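3.2 Keeping the Rullik cell in shape

I looked after the Rullik cell myself for most of the study, so I'll just tell you how it went. The arm is a secondhand Condori with a two-finger gripper, and out of the box the fingers never closed quite square. We shimmed the left one, ran 20 open-and-close cycles, checked the gap with a feeler gauge and shimmed it again. After that it held fine until November, when the screws at the base of the right finger started backing out – a drop of thread locker fixed that.

The wrist camera was fussier. Its bracket sits close to the finger mounts, so every time I took a finger off I nudged the view a little. I got into the habit of redoing the hand-eye calibration after any work on the gripper, even a quick wipe-down (I skipped it once and spent a whole afternoon blaming the Zister planner). The routine takes 9 poses. Every 200 picks I also opened the fingers wide and grabbed a still from the wrist, to be sure both tips showed up where they should along the bottom.

For the check in Figure 4 we used the chess task, with the light pieces in the navy tray and the board beside it. I like chess pieces for this, they're skinny at the neck and they show up a crooked grip right away!

Figure 4. Wrist view with the fingers open, over the tray of light pieces.

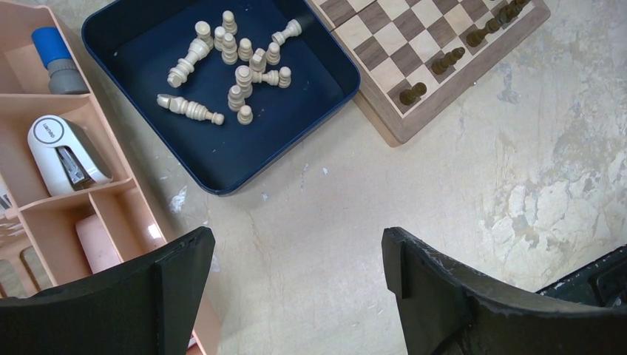 Sayaka Tsuji wrote back on the draft that 200 picks was too long a wait for the Gollircombe cell, where the same bracket had drifted well before that, and she asked us to report the calibration error before and after each finger swap.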